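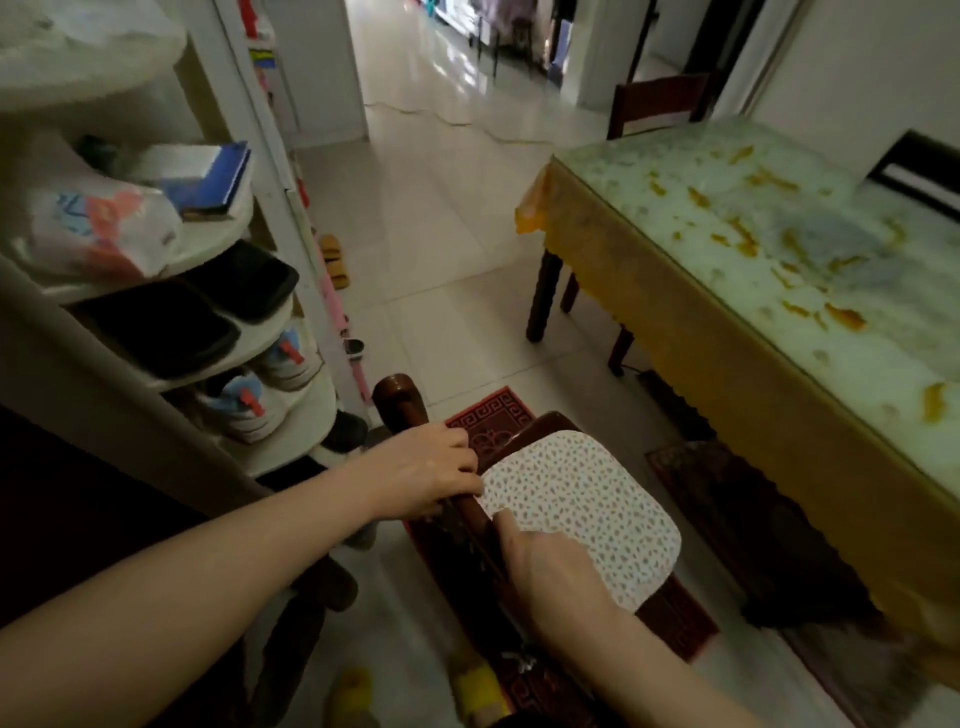 Wing-yan Tse wrote in to ask why her seat pads keep sliding off no matter how tightly she ties them, and whether she ought to just glue the things down. Please don't glue them, Wing-yan! I've fitted the Radiveck pads on every chair in my house and I promise there's a way to get them to stay put.

## 4. Fitting the cushion to a wooden chair

You'll want the pad, the grip mat that comes rolled up with it, and a soft dry cloth.

1. Pull the chair out far enough that you can lean over the seat. Mine live in a tight spot between the dining table and the shoe rack, so I only get it partway out, and that's plenty.
2. Wipe the seat, then go over it again with a dry part of the cloth. Furniture polish is the big culprit here -- if you've waxed lately (I do mine in March, and always forget) give it a full day before you go on.
3. Lay the grip mat on the seat with the dimpled side down. It should stop a little short of the edges all the way around. Trim it with kitchen scissors if it doesn't.
4. Set the pad on top, speckled side up.
5. Hold the back rail with one hand and press down on the pad with the other. Start in the middle and work out toward the rounded corners. Count to 25 in each spot if you're patient. I get to ten.
6. Tie the back ties around the posts, if your version has them. The Plondville pads come without.

**Note:** On a rug, check that all the legs are sitting flat before you press. A leg half on a rug border will rock, and you'll blame the cushion for it.

**Caution:** Don't kneel on the pad to "set" it. The foam is rated for 300 pounds sitting down, but a knee puts all of that in one place and leaves a dent that takes forever to come out.

### If it still slides

Peel up the mat and rinse it in cool water, no soap. Hang it over the tub and let it dry completely. Boris Štěpánek swears by flipping his mat every time he vacuums, and I've started doing it too -- seems to help!

Covers come off for washing; see section 5 for the zipper.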